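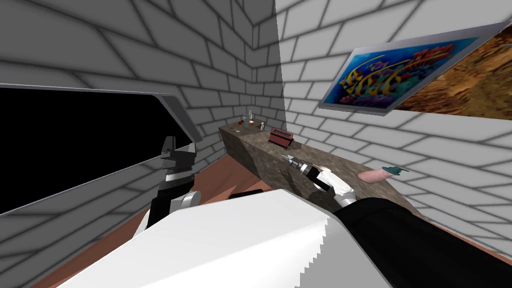 How long should I let fresh mortar sit before I clean an indoor brick wall?

Give it 14 days at least, and longer if the room is chilly or damp.

How to Clean an Indoor Brick Wall
Sastside Home Notes

I put off cleaning my brick for years because I figured it would be a huge mess. It was a medium mess! Most of what makes indoor brick look tired is plain old dust stuck to a bit of cooking grease, and dish soap handles nearly all of it.

What you need
Vacuum with a soft brush head
2 buckets
Dish soap and table salt
Stiff nylon scrub brush (mine's a Lindska, but any nylon one is fine)
Sponges, old towels, a drop cloth
Spray bottle of plain water

Please skip wire brushes. I used one on a fireplace once and left little metal bits behind that rusted into orange freckles, and I had to look at those freckles all winter.

Start dry
Vacuum the whole wall from the top down, and go slowly along the mortar lines, where the crud hides. Poke at the joints with a fingertip as you go. If sand trickles out, stop there and sort out the mortar first, then come back to the cleaning another time.
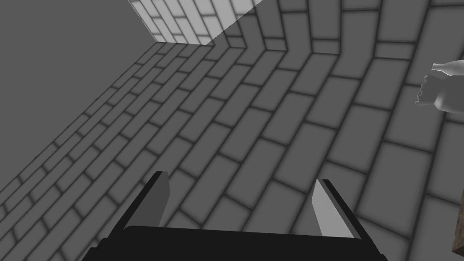
2 min read

Mix the paste
I use equal parts dish soap and salt, with just enough water that it spreads like cake frosting. Too runny and it ends up on the baseboard (ask my baseboard). A cereal bowl of the stuff goes a surprisingly long way, so don't make a giant batch.

Test a spot
Pick a low corner behind some furniture. Mist the brick, rub on a little paste, wait 7 minutes, scrub and rinse. Let it dry overnight before you judge the color, as wet brick always looks darker and nicer than it is.

Scrub and rinse
Mist a section you can reach without stretching. Wet brick soaks up less soap, so don't be stingy with the bottle. Smear on the paste, leave it the same 7 minutes, then scrub in small circles. Wipe with a sponge from the clean bucket, wring it into the dirty one, and change the water whenever it turns gray. You'll change it a lot.

White chalky patches
That's salt coming out of the wall. Brush it off dry and vacuum it up. If it keeps coming back, look for a leak before you buy any fancy cleaner. I got a jug of the Skimport stone wash last September and it's still under the sink, unopened.

Leave a window open overnight and hold off on sealing or painting until the wall is dry all the way through.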